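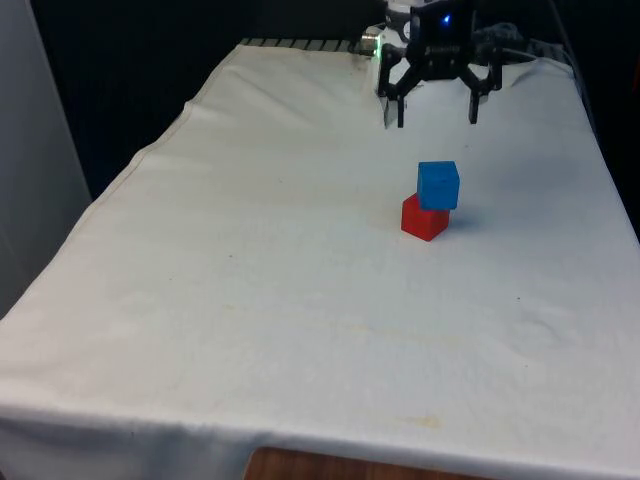

*Blue on red, off center. Entered under item 2.*

**Equipment budget, Jun 9, 2024**
In the room: Alina Hodoroagă (chair), Silvia Mikuš (minutes)

1. April minutes approved unread, as is our custom.
2. Spare finger pads. Staniforth wants $90 a set, Nodov wants $200 and sends a nicer catalog. Alina moved for Staniforth. Carried.
3. Tablecloth. Silvia asked for a new one, citing the stains. Deferred for the fourth time.
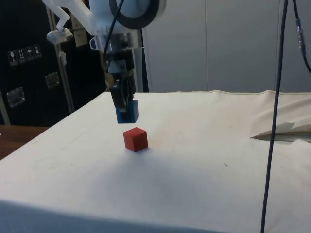
*Red cube with the gripper above it; bunched cloth at right, see item 3.*

4. Cable management. Pullatach quoted $600 for a proper overhead run. Alina asked what an improper one costs. Silvia to find out.
5. Sarley service contract: 11 pages, one of them useful. Silvia to read the others before we sign.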